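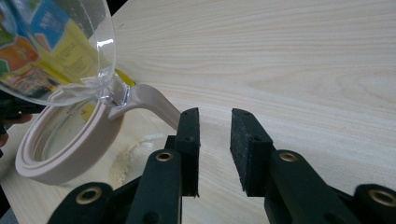 Hikness Sets Equipment Plan for Kitchen Handling Work at Gralenwood

GRALENWOOD, 27/12/2020 – Hikness, which develops automated handling for small food preparation rooms, today announced its equipment purchasing plan for the coming year. The plan covers hand-held grippers, two robot arms, spare parts and the kitchenware used for practice tasks at the company's Gralenwood workshop. Orders will be placed in stages, with the first deliveries expected in April.

Under the plan, Hikness will buy 50 hand-held grippers from Ueda. The grippers will be used by staff to record everyday kitchen jobs such as lifting a bowl by its handle, pouring dry goods and clearing a table. The recordings are then used to prepare the same jobs for the robot arms, which will be supplied by Mesau.

Hikness decided to buy the hand-held tools first and the arms second. A hand-held gripper can be carried to any table and put to work the same day, while an arm needs a fixed mount, a power supply and a marked-off floor area. Spreading the orders this way also spreads the cost over the year and gives the company time to finish the electrical work in the second room at Gralenwood.

The budget sets aside $344 for each gripper, including one spare set of finger pads. Pads are listed as a separate line for the first time. Dry goods such as flour, sugar and salt leave dust on the gripping surface, and under the plan pads will be checked after every session and cleaned or changed as needed. Replacement sets will be kept in stock at the workshop and not ordered one at a time, as they were last year. The company will also keep extra screws and pivot parts on hand.

A smaller part of the budget goes to household items. Hikness will purchase 461 pieces, among them glass and plastic bowls, measuring cups, jars, scoops and packaged foods. Clear glass remains on the list even though it breaks and costs more to replace – customers use it, and handling clear objects is one of the jobs they ask about most often. Items will be bought from ordinary retail stores near Gralenwood. No special versions will be made for the grippers.

The plan also covers cleanup. Pouring tasks call for a hand vacuum, washable table covers and closed bins at each station. These costs had been paid out of general supplies and were hard to track. They will now be charged to the task that creates them, so that the price of a pouring job can be compared fairly with the price of a simple pick-and-place job.

Mesau will deliver the arms in two shipments. The first arm will be installed in the main room and tested for 3 weeks before the second order is confirmed. If the arm does not meet the agreed results for reach and repeatability, Hikness may delay the second order without a fee. Ueda will provide repair service for the hand-held grippers for one year from the delivery date, with loan units available during longer repairs.

Staff training is included in the plan and will be held on site. Each operator will complete a short course on holding the gripper, checking the fingers for wear and reporting damaged parts. The course will be repeated when the arms arrive – this time with added material on safe distances and stop controls.

Suppliers of kitchenware, bins and work tables who wish to quote may request the item list from the Hikness purchasing office in Gralenwood. Quotes should show unit price, delivery time and return terms. Prices must be held until the end of April.

About Hikness

Hikness develops and tests automated handling for small kitchens, bakeries and food preparation rooms. The company operates a workshop and test kitchen in Gralenwood.

Contact: Hikness Purchasing Office, Gralenwood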